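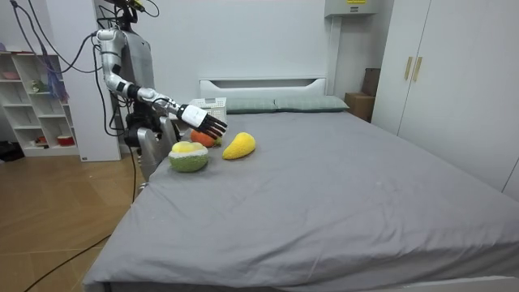 Tidying the bed: plush fruit, basket and robot hand.

Diary of the Household Automation Review, Betton
September 29, 2024
4 min read

The review has been asked to advise whether domestic machines should be included in the Betton housing program's equipment schedule. The question was deferred in January pending further evidence. This entry records the position as it stands and the author's present view, which remains cautious.

Reading for the day comprised the Satetti submission, a document of 796 pages, of which 40 were relevant. The submission treats household work as a series of discrete tasks: lift, carry, place, fold, wipe. The classification is serviceable for purchasing purposes. It is less helpful in describing what a resident requires at the end of a working day, when the bedroom floor, the laundry and the kitchen bench all demand attention at once and no one has set them out in advance.

The Setard paper was shorter and more candid. Its authors state that picking up soft goods remains a slower matter for a machine than for a person, and they decline to give a date by which this will change. The author of this diary considers that a proper answer and has recommended that it be quoted in full in the review's chapter on bedrooms. 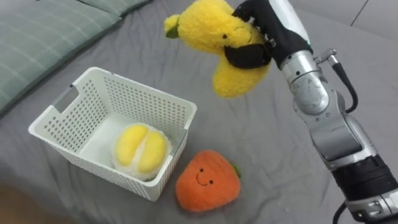

The standard to be applied to tidying has occupied the greater part of the evening. The draft criterion reads "objects are returned to their container," and it is open to more than one reading. A chore half done is still a chore for the person who comes home to it. With the durian in the basket, the yellow toy held in the air by black fingers and the smiling orange one lying on the sheet just outside the rim, an assessor could report progress but could not report a tidy bed. The criterion should accordingly be amended to require that every item be inside the container and that the machine have withdrawn from the furniture before the task is marked complete.

A second amendment concerns bedding. Creases in a fitted sheet are of no consequence when toys are being collected, but they matter a good deal when the bed is to be made. The two chores should be scored separately. It is proposed that bed-making carry a weighting of 26 points and the collection of small articles a weighting of 10, reflecting the relative effort reported by residents in their returns.

On the general question, the author's view is that machines may be considered for limited, supervised duties in the home and should not yet be counted against paid household assistance. The Simon proposal, which would reduce cleaning hours in anticipation of such equipment, is premature and will be opposed when it is next tabled. Funding for home help is difficult to restore once it has been withdrawn.

Outstanding: revised wording for bedrooms and laundries; a response to Setard on soft goods; the kitchen chapter, which has not been started.

26 shares | 10 comments

Recent entries
Washing up: what counts as clean
Notes on the Satetti submission, part one
Shop-floor sweeping and the question of supervision
Laundry, sorted and unsorted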